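June
Savvas Vasilakis
2 min read

Uvonico bench: progress report to Johanna Marti

Work this period was on the two-arm bench in the shared workshop. Both arms are bolted to the common base bar and no longer shift relative to each other when one stops sharply. The walls on three sides of the work surface are fitted.

We logged 2,104 pick attempts with small objects. Of these, 1,741 ended with the object held and set down inside the target area. Most failures were on the flat discs, where the finger slides over the rim. Liên Lâm has ground a new fingertip profile, and it will be tried first on the left arm.

Cable routing took longer than planned. The original runs pulled at the wrist in the last part of its travel. They now have more slack, at the cost of some loops that need watching near the base.
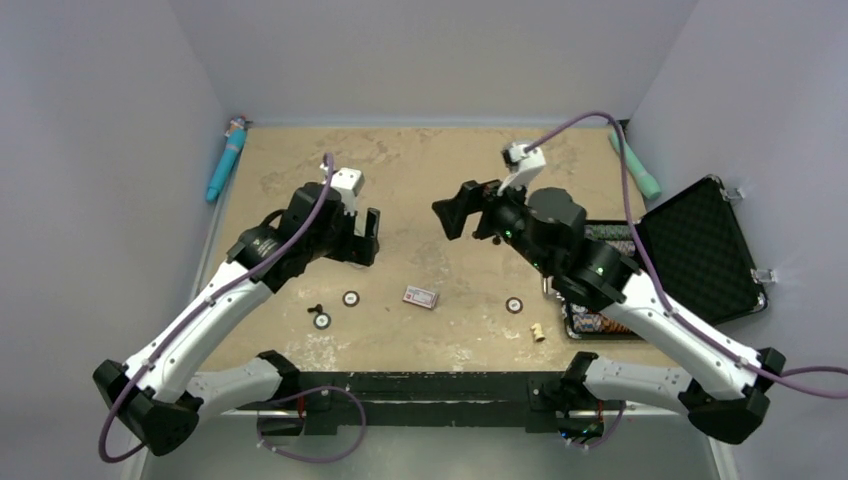
Spending stands at 908 of the agreed budget, with one item open: replacement wrist bearings from Brendia. Hằng Quan has asked for a delivery date and has no answer yet.

Next period: repeat the disc trials with the new fingertip, 70 runs per arm, then begin handing objects from one arm to the other. We request no change to the schedule.

Contact: Savvas Vasilakis, Uvonico workshop | © Uvonico | Back to top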